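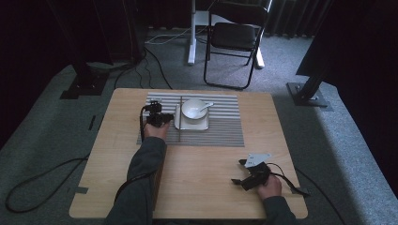
Page last changed: June

Learning from Hand-Held Gripper Demonstrations
Course handout, unit 5: Segmenting and filtering two-handed data
Anca Sandu

Please read this handout before the practical session. It assumes that you have finished unit 4 and that you know how a policy is trained from pairs of observations and actions. We now ask an earlier question: which parts of a recording should become training pairs at all?

5.1 The task

Our running example is the table setting task from the Skelcombe set. There is a striped placemat on a small wooden table, with a square saucer, a round bowl with a spoon in it, and a dark chopstick to the left of the saucer. The person holds one gripper in each hand and works with the gripper jaws instead of the fingers. The view at the top of the page is from the head camera, and you will see the same kind of view in most of the exercises.

The task is useful for teaching because the objects ask for different things. A bowl is wide and can be held at the rim from many directions. A chopstick is thin and lies flat, so the jaws must come close to the table surface and the error in height must be small. A method that looks good on bowls may fail on chopsticks, and an average over all objects will hide this.

5.2 What is recorded

Each episode has three streams: the head camera video, the pose of each gripper, and the opening width of each pair of jaws. The poses come at a higher rate than the video. In Koter, the software we use in this course, the poses are interpolated to the video times before anything else is done. Check that the clocks agree. An offset of even a few video steps makes the jaws close before they arrive at the object, and the policy will learn exactly this.

5.3 Segmentation by width and speed

The basic method is due to Gitau Mushi and was first written for one hand. We mark a boundary when two conditions hold together:

(a) the opening width changes by more than a threshold w, and
(b) the speed of the gripper is below a threshold v.

Condition (a) alone gives too many boundaries, as people often squeeze the handle a little while they move. Condition (b) alone marks every pause, also the pauses when the person is only thinking.

With two hands we have a choice. We can segment each hand separately and then join the boundaries, or we can treat the two hands as one system. The first way is simple, and it works when the hands take turns. When both hands hold the same object it gives pairs of boundaries very near to each other, with tiny segments between them. In Koter any segment shorter than 14 video steps is merged with the next one.

5.4 Idle hands

In many episodes one hand works and the other waits near the edge of the table. Should the waiting hand be in the training data? Students usually answer no, and I also thought so at first. But if you remove it, the policy has no example of how to wait, and on the robot the second arm drifts toward the objects. We keep the waiting hand and give it a lower weight in the loss.

5.5 Result of filtering

The full set has 3,906 segments after merging. We trained one policy on all of them and one on a selection of 1,000, chosen so that every object and every grasp direction is present. Both were tested on the same 26 starting layouts. The smaller selection was better for the chopstick and slightly worse for the bowl. My explanation is that the full set contains many easy bowl grasps, which pull the policy toward a higher approach – but I have not tested this separately, so please take it as a guess.

One limit should be said clearly. All test layouts used the same placemat. We do not know if the result holds on a bare table, where the edge of a thin object is seen against wood and not against stripes.

5.6 Exercises

1. Run the segmentation on the episodes in the folder "setting_a" with the default w and v. Plot the boundaries over the opening width, one plot for each hand.

2. Double v and repeat. Where do the new boundaries appear? Look at the video at these times before you write your answer.

3. Shift the pose stream by three video steps and segment again. Describe which errors you could find from the plots only, and which ones need the video.

4. Propose a rule for joining the boundaries of two hands that does not need a minimum segment length. Half a page is enough.

Hand in the plots and the text as one file. Questions about the Koter installation go to Gitau, questions about the exercises go to me.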